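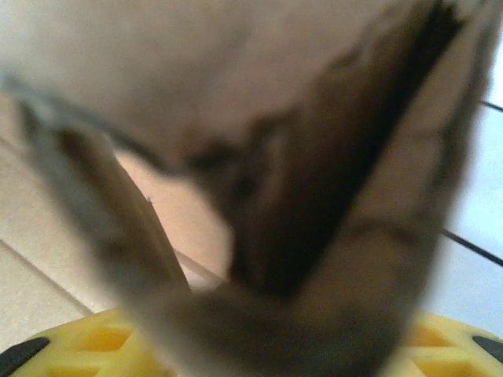
To: turnton-events list
From: Sze-wing Yen
Subject: Re: Larncombe Dash, changes to stations

Ingvar Ladefoged wrote:
> The Dash is on again in June. Teams of four, 11 stations, start at
> the Larncombe pier at 8 am. Entry closes once we hit 300 people.
> Last team back buys the chips. Can someone confirm the Campos
> leg is still going ahead? I have told the radio that it is.

Thanks Ingvar. I wish you'd told the radio a bit less.

The Campos leg is going ahead, but it's now a walk. The council wasn't keen on another year of grown adults in capes sprinting past the bowls club, and neither was the bowls club. Teams get their card stamped at the rotunda, solve the riddle and carry on at a dignified pace to the ferry ramp.

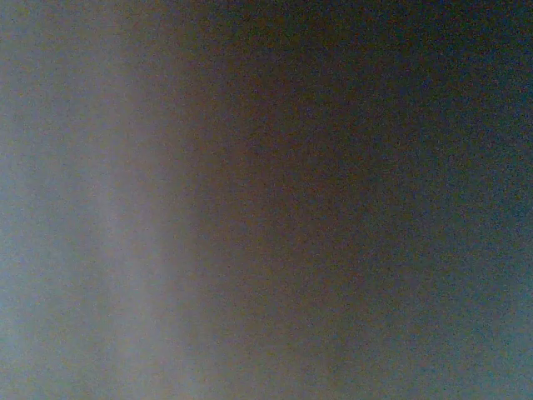 The riddle is new as well. Last year's was in rhyme and had two correct answers, one of which sent seven teams to Vuvville. They were very good about it. One of them came home with a lamp.

Prize money is $3,000 this time, split between the first three teams. Best costume gets dinner for four at the pub, drinks not included, as the publican has asked me to repeat in writing.

Still to sort out:

1. Someone with a loud voice for the start. The megaphone has gone to live with the rowing club and they've stopped answering my emails.

2. Stamps. Please don't bring your own from home. We had a team finish early last year with a full card of koalas.
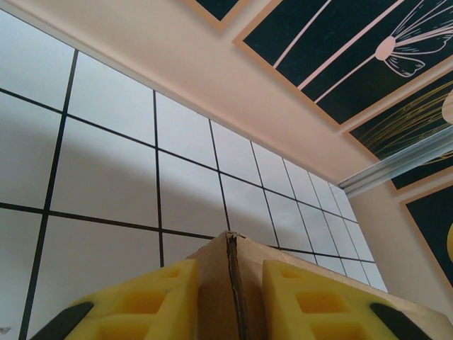

3. Tide times for the sandbar station. Ingvar, you said you'd look these up. A reminder that the 2 pm group had to be fetched in a dinghy.

Replies to the whole list please, except about the chips.

Sze-wing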